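Dec 16, 2025

Ran 8 miles this morning on the towpath with the new Rotance strap on. It told me I was "under-recovered" before I had tied my shoes, then "primed" when I got back, sweating, with mud up to the knee. I'd like to know what I did in between that recovered me. As far as I can tell, I ran.

I only have the thing because Shiuli Nanayakkara sent it over. She is coaching a few of us for the Trikholm 100 in February and she wants everyone's numbers going into the same place, which is a site called Salian. Salian takes the numbers and makes a color. Today I was amber. Shiuli was pleased with amber. I asked what I would have done differently if it had said green and she said, "Trust it for a bit." People who sell things say that too, though in fairness she isn't selling it, and she has finished the race, which I haven't.

My highest heart rate on the hill by the pumping station was 187, according to the strap. I don't believe it. I was talking to a man with a spaniel at the time. I have hit numbers like that maybe twice in my life and both times I was bent over a fence afterward thinking about my mother. I'm writing it down so that in February, when somebody shows me a chart with that spike on it and calls it fitness, I can point to the spaniel.

Knee all right. Left shoe still rubs under the ankle bone. Tape tomorrow, the thin kind. 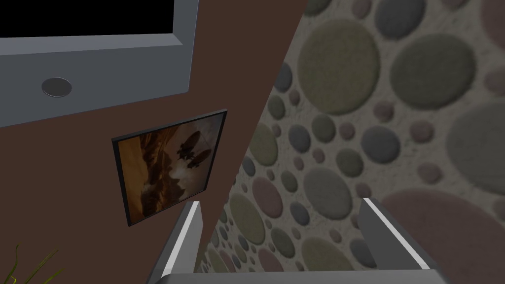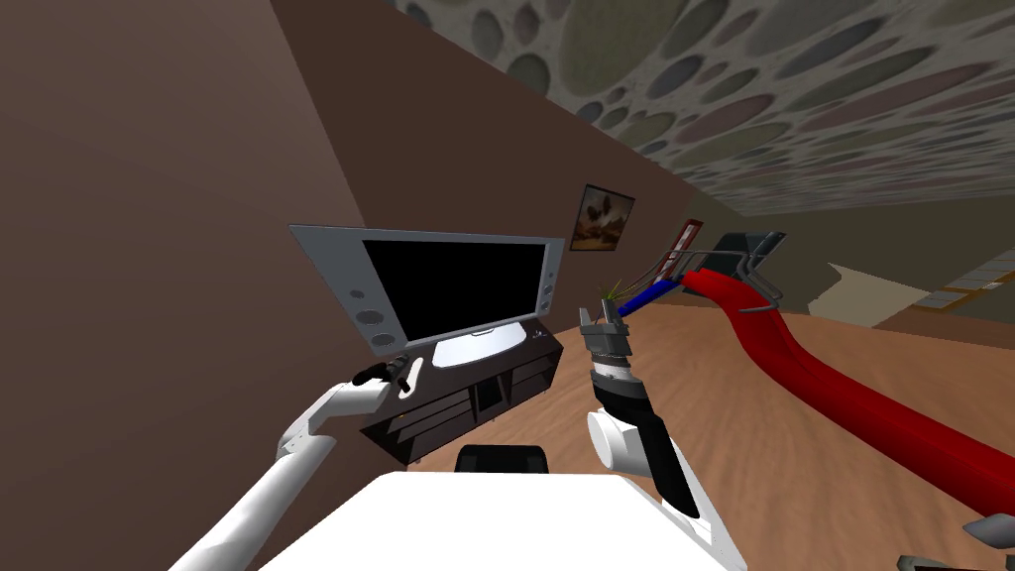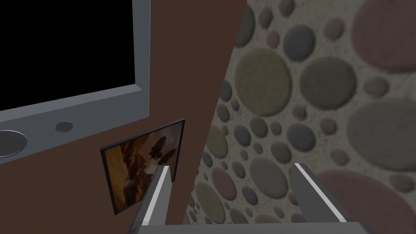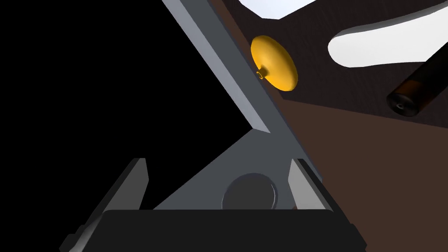

The race people have put out a new course map, and the long descent into Pranby has gone. They've swapped it for a second trip over the ridge and they say the total climbing is "broadly unchanged." Is it? I laid the old map next to the new one on the kitchen table and I can't make it come out that way, unless they had the old one wrong, and in that case why should I believe this one. The profile for the new section looks like that gray triangular plate between the two gripper fingers in the last picture, broad at the bottom and straight up to a point, and I'm meant to be going over it in the dark with most of the race already in my legs. I wrote and asked where the water is. The answer said there would be "support at key locations." I wrote back and asked which ones.

Noeline McKinnon rang after lunch. She has run it both ways round and says the ridge is fine if you walk it, and that everyone walks it, even the ones who say afterward that they didn't. I believe Noeline more than the map. She also says you should eat mashed potato out of a bag from the start and never touch a gel, and I believe that a bit less, having seen her do exactly this at a race and then lie down in a bus shelter. She blames the bus shelter on a bad night's sleep.

She asked if I had a time in mind. I said no. I do, of course, and I'm not writing it here either.

Then a long stretch of the afternoon wasted reading other people's race reports. They all go the same way. Low point in the night, soup, sunrise, reborn. I've had the soup and I've had the sunrise and mostly I was just cold and then a little less cold. I would pay for a report from someone who felt moderately bad from beginning to end and got the bus home. Still read every one of them, and copied out what the slower people said about gloves. Mitts over thin liners, it seems. Two of them lost fingers' worth of feeling on the ridge in ordinary running gloves – I can believe that, I've got the same pair.

Shiuli's plan has me doing back-to-back long runs for the next 3 weeks, then easing off. My worry is the easing off. Every time I've tapered I have picked up a cold, and every time someone has told me it was a coincidence.

Salian has just buzzed to say I should be winding down for bed. It's not even dark out properly. Turned it over on the shelf. Shoes are by the radiator, paper in the toes, and I need to ask Noeline which way she went at the quarry gate.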